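Evaluating a Handheld Gripper Kit for Demonstration Recording
7/27/21
Lorena Cáceres
9 min read

Handout for the unit on purchased robot equipment. Read it before the lab. The product under review is the Turkitz handheld kit, the two-hand version, as supplied to the Hadport teaching lab by Farías.

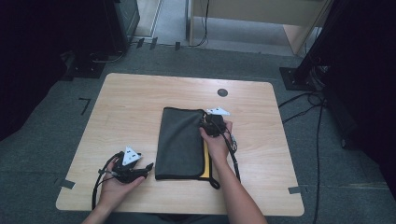

1. What is being sold

The kit records a person doing a task with two grippers held in the hands, with no robot arm attached. The recorded motion is later used to train a controller for a two-arm robot whose grippers have the same finger geometry. The offer has four parts:

- two wired handheld grippers with marker plates
- the recording software, one seat
- the calibration routine and its reference files
- one year of support by e-mail

The robot arms, the table and the compute are not part of the offer. Students often read the price sheet as if they were. When you write your review, keep the boundary of the product clear and put everything outside it under "site costs."

2. Tracking

Each gripper carries a white triangular marker plate with black patterns. The software finds the patterns in the camera views and solves for the position and orientation of the plate. The pose of the fingertips follows from a fixed offset between plate and fingers. That offset is set during calibration and stored per gripper. If the two offset files are swapped, the recording will look plausible and will be wrong.

Marker tracking fails in three ordinary ways:

(a) Occlusion. A forearm or the other gripper comes between plate and camera.
(b) Steep viewing angle. The pattern is in view but too foreshortened to decode.
(c) Motion blur. Usually in the transfer phase, when the hands travel fast between contacts.

The software marks frames where the pose was lost and fills short gaps by interpolation. The default limit on a filled gap is 90 ms. Longer gaps split the episode. In our trial set of 511 episodes, 27 were split at least once. Most splits were type (a), with the hands crossing.

Note that interpolation hides contact events. A pinch that begins inside a filled gap is recorded with the right finger width, which comes over the cable, and an estimated pose, which does not. For cloth this matters more than for rigid parts.

3. The cloth task

The reference task for this course is handling a soft pouch on a table. The test article is a folded dark gray cloth pouch with a yellow lining. It was chosen for three properties. It has no fixed shape, so a stored grasp pose is of no use from one episode to the next. Its edges are layered, so the operator must decide how many layers to take. The lining differs in color from the outer cloth, which gives a vision model something to find at the opening.

A typical grasp is made at a corner where the outer cloth meets the lining. One gripper presses down on the corner and closes. The other stays low over the table until it is needed. Operators new to the kit tend to lift the idle hand high and out of the way. Correct this early. A hand that comes down from far above adds travel time to every episode and gives the controller a long motion with no information in it.

Required phases for a valid episode:

1. Both grippers open, pouch at rest.
2. First contact and pinch at an edge or corner.
3. Second gripper makes contact.
4. Opening or unfolding motion.
5. Release, both grippers clear of the cloth.

Label the phase boundaries in the software after recording. Do not call them out by voice during the take; the audio channel is not saved.

4. Cables

Both grippers are wired. The cable is the weakest part of the design and should take up at least a paragraph of your review. It may run down along the forearm or hang off past the table edge, and the two routings behave differently. Along the forearm, the cable moves with the operator and adds little load at the wrist. Hung over the edge, it can drag on the edge and pull the gripper to one side during slow motions. The pull does not appear as a tracking error, because the pose really did change. It appears as operator variation.

Farías quotes a wireless version at extra cost. We have not tested it. Do not cite the quoted latency as a measured value.

5. Work area

The supplier's layout sheet asks for a fixed table position, a floor with no loose cable in the walking path, and a tabletop of one plain color. Tape marks on the floor and on the table edge are the cheapest way to hold a layout between sessions. Check the table against its marks before the first take of the day. A moved table invalidates the workspace limits but not the marker calibration, and students regularly redo the wrong one.

6. Comparison product

The Pekis kit does the same job with inertial sensing and no marker plates. It does not suffer from occlusion. It drifts. In a short episode the drift is tolerable; in a long one it must be corrected against a known rest position, and the operator has to return the gripper to a dock. For the cloth task the dock visit breaks the episode, so the two kits cannot be compared on episodes per hour without stating how dock time was counted.

7. Price and terms

Turkitz lists the two-hand kit at $2555, excluding cameras. Replacement cables are sold in pairs only. The support year starts on the shipping date. A kit shipped in December and first used in the spring term has already lost part of its coverage.

8. Assignment

Write a two-page review of the kit for a buyer who already owns a two-arm robot. Cover tracking loss, cable routing and total site cost. State which claims you measured and which you took from the supplier. Use the lab recordings on the course drive. Attach your gap table with the episode numbers left in.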